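Ticket 4380 – Sink counter in open office: slow drain on left bowl, cables on carpet

Status: Closed
Site: Nirport, second floor
Reported by: Unel office services
Opened: May 1, 2020

Reported problem: left bowl of the double sink drains slowly and backs up into the right one. Second item on the same ticket: cables lying across the carpet near the counter, trip hazard.
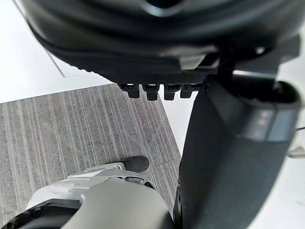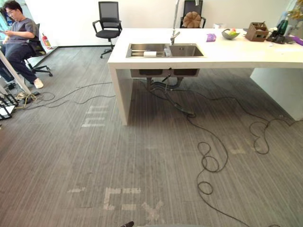

Entry 1
Ran both taps for two minutes. Right bowl drains fine on its own. Left bowl holds water after 43 seconds and then starts pushing up through the right side. Smell is normal. No water on the carpet at either end panel.

Entry 2
Access is from the back of the counter. Took the trap off with a bucket under it. Trap was clean apart from coffee grounds. Put it back with the old washers, no drip. No change in the left bowl.

Entry 3
Checked the February work order from Dorkora. They replaced the tee where the two bowls join, and the part listed has no baffle in it. Without the baffle the water from one side runs straight across to the other. Ordered a baffle tee from Mahmoud Supply, 12 dollars plus delivery. Told the floor they can keep using the right bowl.

Entry 4
Part came in. Swapped the tee and snaked the branch line while it was open. Got almost 80 inches in before hitting a soft plug, mostly grease and grounds. Pulled it back and flushed with hot water. Left bowl now empties in 12 seconds. Filled both and let them go together – no backup.

Entry 5
Cables. These are in use and can't be unplugged during work hours. Asked for them to be run along the baseboard after hours, with a low cover where they have to cross the walkway. Cover strip is in the second floor closet. Also asked for the fire extinguisher on the floor by the back wall to get a wall bracket. That goes on a separate ticket, 4391.

Entry 6
Rechecked the sink after a week. Dry under the tee, both bowls draining. Closing the plumbing part. Cable item moved to 4391 with the bracket.

3 comments | 74 views | 2 shares

Comments

Same tee went in on the third floor in February. Left side does the same thing over there. Can you look at it under this ticket or do I open a new one?

New one please, and put the Dorkora order number on it.

Can we get a strainer for the left bowl? The grounds are going to keep coming.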